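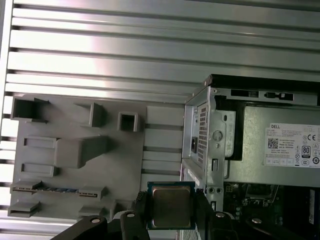
Zsófia Szalai prétend qu'on ne démonte jamais un appareil sans démonter un peu celui qui s'en servait. Elle le disait en dévissant le dos d'un poste de radio, un matin de février, dans l'arrière-boutique de l'atelier Praltden, et comme elle avait deux vis entre les lèvres il a fallu la faire répéter. Elle a répété, de bonne grâce, en ajoutant que la poussière d'un grille-pain de célibataire n'avait rien à voir avec celle d'un grille-pain de famille nombreuse, et qu'on finissait par le savoir rien qu'à l'odeur.

J'étais venue pour une heure. Je suis restée jusqu'à la nuit, puis je suis revenue, plusieurs fois, au point que l'on m'a confié un tabouret et une tasse ébréchée. Il y a des lieux comme celui-là qui vous adoptent sans vous demander votre avis, et je ne connais pas de meilleure façon de faire un reportage que de se laisser oublier dans un coin, près du radiateur.

On a beaucoup écrit sur la réparation ces dernières années, souvent avec des mots un peu lourds, des mots de rapport. Dans la rue en pente où se trouve l'atelier, on emploie un vocabulaire plus simple : ça marche, ça ne marche plus, ça remarchera peut-être. La clientèle arrive avec des sacs, des cartons à chaussures, une poussette reconvertie en chariot. Un monsieur très droit a posé sur le comptoir un moulin à café enveloppé dans un torchon repassé, comme on dépose un oiseau blessé, et il a demandé s'il fallait le laisser dormir là.

Une affaire de patience

Le métier, Zsófia Szalai l'a appris auprès d'un oncle qui réparait les machines à écrire et qui parlait peu. Elle, en revanche, parle volontiers, surtout lorsqu'elle cherche une panne : elle commente, elle interroge l'objet, elle lui reproche sa mauvaise volonté. La méthode est pourtant rigoureuse. D'abord écouter le propriétaire, jusqu'au bout, même s'il se perd dans l'histoire de sa belle-sœur. Ensuite regarder longtemps sans rien toucher. Et puis ouvrir, en rangeant les vis dans une boîte à œufs, alvéole après alvéole, dans l'ordre où elles sont sorties.

La boîte à œufs est une institution. J'en ai vu des piles entières sur l'étagère du haut, certaines annotées au crayon, et l'une d'elles, m'a-t-on assuré, attend depuis treize ans que son propriétaire revienne chercher un magnétophone. On ne jette pas les vis d'un absent.

À la table voisine travaille Samuele Gatti, spécialiste des petites cartes électroniques et des téléphones, qui a un caractère tout opposé. Il peut passer une après-midi sans prononcer une phrase. Quand il en prononce une, elle concerne généralement la colle. La colle est son ennemie personnelle : il y a vingt ans, dit-il, un appareil tenait avec des vis et des clips, et maintenant il faut chauffer, glisser une lame, retenir son souffle, et prier pour que l'écran ne se fende pas. Il m'a montré comment l'on reconnaît un condensateur fatigué à son petit chapeau bombé. Depuis, j'en vois partout — j'ai même ouvert le vieil amplificateur de mon salon, qui n'avait rien demandé.

Le prix des choses

Une réparation, à l'atelier, coûte rarement plus de 90 euros, et c'est une limite que Zsófia Szalai s'est fixée parce que, au-delà, les gens se mettent à calculer et que le calcul les rend tristes. Elle préfère dire non tout de suite. Il lui arrive aussi de dire oui contre toute raison, comme pour cette machine à coudre dont il a fallu faire refaire un pignon, et qui a occupé un bout d'établi pendant la moitié de l'hiver.

La machine appartenait à Manuela Costa, couturière à deux rues de là. On la surnomme Inga. La machine, pas la couturière : le nom était écrit à l'encre sous le socle quand elle l'a achetée dans une brocante, et elle n'a pas voulu la débaptiser. Avec Inga, elle a cousu des robes de mariée, des rideaux de théâtre et une voile de dériveur. Elle possède bien un modèle récent, plus rapide, qui fait des boutonnières tout seul, mais elle s'en sert debout, en vitesse, pour les ourlets. Le travail qui compte, elle le fait assise devant l'autre.

« Je connais son bruit, m'a-t-elle expliqué en tirant sur un fil. Quand il change, je m'arrête avant même de savoir pourquoi. » Elle avait apporté des biscuits à l'anis, durs comme du bois et absolument délicieux une fois trempés dans le café.

Reste la question des pièces, qui occupe une bonne part des conversations et presque toutes les soirées. Trouver un joint, une courroie, un bouton de réglage, voilà où passe le temps. Zsófia Szalai tient un cahier à spirale où figurent 581 références, avec en face de chacune l'adresse de quelqu'un qui pourrait en avoir une au fond d'un tiroir. Ce cahier ne quitte pas l'atelier. Je l'ai feuilleté sous surveillance, et j'y ai trouvé des croquis, des ratures, une recette de soupe au chou.

Quelques-unes de ces adresses mènent à Gruvport, l'ancien quartier des entrepôts, où Viola Benedetti garde un stock de pièces détachées qui ferait rêver n'importe quel bricoleur. On y entre par une porte basse, on marche entre des rayonnages, et l'on perd très vite la notion de l'heure. Elle-même retrouve tout de mémoire, sans étiquettes, en vertu d'un classement qu'elle a tenté de m'expliquer et où interviennent la couleur, le poids et l'année où elle a acheté le lot. Je n'ai pas tout suivi. J'en suis repartie avec une poignée de porte de four que je cherchais depuis mon déménagement.

Apprendre aux autres

Depuis l'automne, l'atelier ouvre un soir par mois à ceux qui veulent apprendre. On y vient avec sa propre panne, c'est la seule condition. La première fois, on attendait une poignée de curieux et la file descendait jusqu'à la boulangerie, si bien qu'il a fallu emprunter des chaises. Le rendez-vous s'appelle désormais Verivside, d'après un mot mal lu sur une affiche, et le mot est resté.

J'y ai rencontré Anju Saxena, qui venait avec une lampe de bureau et une certaine méfiance. Elle n'avait jamais tenu un fer à souder. Il était un peu plus de sept heures du soir quand elle a chauffé sa première goutte d'étain, trop grosse, et presque dix heures quand la lampe s'est rallumée, au milieu d'un brouhaha tel que deux personnes seulement s'en sont aperçues. Elle l'a éteinte, rallumée, éteinte encore. Le mois suivant elle est revenue avec la lampe de sa sœur, puis avec celle d'un voisin, et on la voit maintenant se pencher sur l'épaule des débutants pour leur dire que leur goutte est trop grosse.

Tout ne se répare pas, il faut bien le dire. J'ai vu repartir un robot de cuisine fendu de haut en bas, et un réveil dont le mécanisme avait pris l'eau. Samuele Gatti prend alors soin d'expliquer ce qui a lâché, et pourquoi, avec une délicatesse de médecin de campagne. Il propose souvent de garder l'appareil pour les pièces. La plupart des gens acceptent. Le monsieur au moulin à café, lui, a eu plus de chance : un charbon usé, dix minutes de travail, et il a tenu à moudre de quoi servir toute la boutique.

Le soir de ma dernière visite, la pluie tombait si fort que personne ne voulait sortir le premier. Zsófia Szalai a remonté le poste de radio du premier jour, enfin terminé, et elle l'a branché près de la fenêtre. Il y a eu un souffle, un crachotement, puis la voix d'un homme qui donnait la météo marine. Manuela Costa a baissé un peu le son, quelqu'un a repris un biscuit, et Samuele Gatti a demandé si l'on savait où était passée la boîte à œufs du magnétophone.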